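4.2 Recording a demonstration by remote control

In this section you guide both arms through a task in the simulated living room and save the motion as a demonstration. Start with both grippers open and empty.
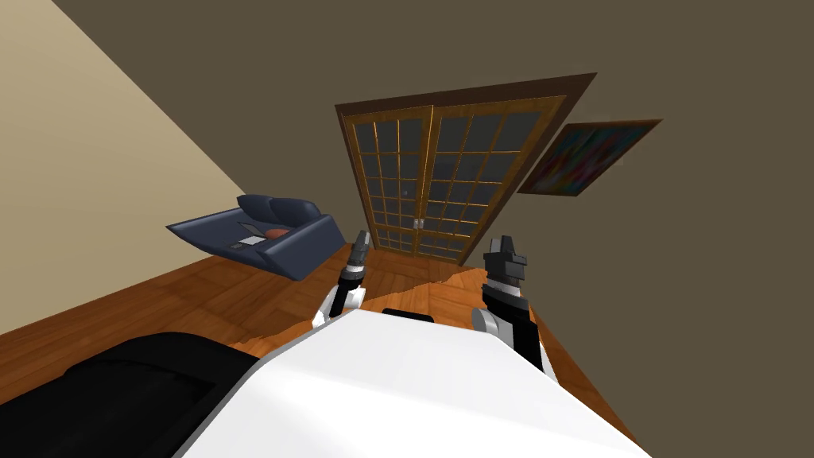
Natsumi Sasaki asks that new operators record in the simulator before they touch the real arms, and that they keep their first runs short – 35 seconds is plenty.

1. Open Kuvel and load the living room.
2. Put on the headset and pick up both hand controllers.
3. Hold your hands level with the robot's grippers, then squeeze both side buttons to link.
4. Move each arm a little to check that left follows left and right follows right.
5. Press Record and wait for the tone.
6. Carry out the task at a steady pace. Pull the trigger to close a gripper and let go to open it.
7. Open both grippers, bring the arms back to the start pose and press Stop.
8. Save the run, or press Discard if an arm hit the furniture.

Note: A task needs 50 saved runs before training can begin. Take a break after every 16.

Caution: Do not release the side buttons while a gripper is holding something. The arm stops where it is, and the run has to be discarded.

If the view stays tilted after linking, go to section 4.5, Leveling the head view.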